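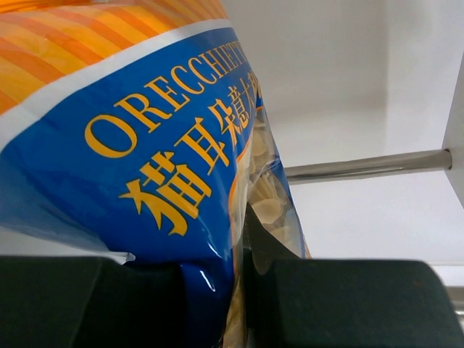
Orecchiette in the grip, label tilted, white shelf behind.

17 Dec 2023

I have to get this down tonight while it's fresh, even though my tea has gone cold twice and I should be in bed. We have rules! Real written ones, printed and taped up by the bench, and I think they're good.

Up to now our handling rules lived in three places: my head, Donnie's head, and a text file called "notes_gripper_old" that both of us were scared to delete. Everything we did with boxes and cans was fine under that system. Soft packs are what broke it. A can is the same shape every time you pick it up. A bag of pasta is a new object every time, and a pasta bag with a window in it is my favorite kind of trouble, shiny film and crinkles and all those little cupped shapes pushing around inside. Look at how the pack folds in on itself right where the fingers meet it. I could stare at that for an hour (I did stare at it for a good part of one).

So Donnie MacAulay and I sat down with Rawiri Gilchrist on the line and went through the draft from top to bottom. Rawiri wrote the first version back in May, when he was still over at Grendo, and it was 79 lines long. Seventy-nine! I love the man, but I couldn't have told you what line 40 said if you paid me. We got it down to 12. There was some grumbling over the cuts, mostly mine, and I lost the argument about keeping a separate section for pouches. Fair enough. A pouch is a bag.

I want to copy out the ones I care about most, so I have them in my own words too.

Grip low on a soft pack, where the contents have settled, and never by the top seal. I fought for this one. The seal is the tempting spot, nice and flat and easy to find, and it is also the part the shopper needs to be whole when they get it home.

Set the grip force by the contents and leave the wrapper out of it. Rice can take a squeeze that would be rude to crackers. Dried pasta sits somewhere in between and depends a lot on the shape, so shapes with thin edges go down a step. Orecchiette now has its own row in the table, which makes me ridiculously happy.

Close in two stages with a pause between. Donnie wanted the pause shorter. Rawiri wanted it longer. We left it where it was.

A person looks at the pack after every trial, front and back, and writes down what they see before anybody opens the force log. I think this is the best rule in the whole document. When you see the numbers first you go looking for damage that agrees with them. I've caught myself at it plenty.

Any pack with a split, a pinhole or a lifted seam comes out of the set for good, gets marked with a pen, and doesn't go back on a shelf even for "just one more run." I'm guilty on that count as well.

Hands stay outside the taped line whenever the arm is powered, and "it's only paused" does not count as off. Donnie read that one out loud in a very stern voice and then made me read it back.

Keep the label readable in the wrist view if you can. It's only a "should," and I was surprised how long we talked about it. Rawiri's point was that a label you can read later saves you from wondering which pack you were testing, and I've come around completely. That big yellow ORECCHIET climbing up the blue, with the Chinese name right under it, and there's no doubt at all what was in the fingers. I've got whole folders of gray pouches from the Cao trials that could be anything from flour to cat litter.

The part still open is shelves with a rail. Ours has a metal rod across it and the draft says only "keep clear of fixtures," with no distance given, and a rule with no number in it is a wish. Donnie is for 4 centimeters. Rawiri says 9, because he wants the same figure to cover a pack that sags or swings on the way out. I'm leaning toward Rawiri, except that 9 would rule out half the spots on the narrow shelves, and then people will quietly ignore it, and then we're back to the text file. I need to sleep on it. Maybe one number for rigid packs and another for soft ones? Writing that down before I lose it.

Also to do: send the clean copy to the Zundard people, who asked so nicely and so long ago. Ask them how they log inspections. Replace the worn tape on the floor line. Find out if the Rulon pads need their own force table or can share ours (I suspect their own, which means another week of squeezing groceries, and I can't pretend to be sad about that).

Donnie wants to start on bread next. Sliced bread! We don't have a single rule that's ready for bread. I've already put two loaves on the shopping list, plus one for actual toast.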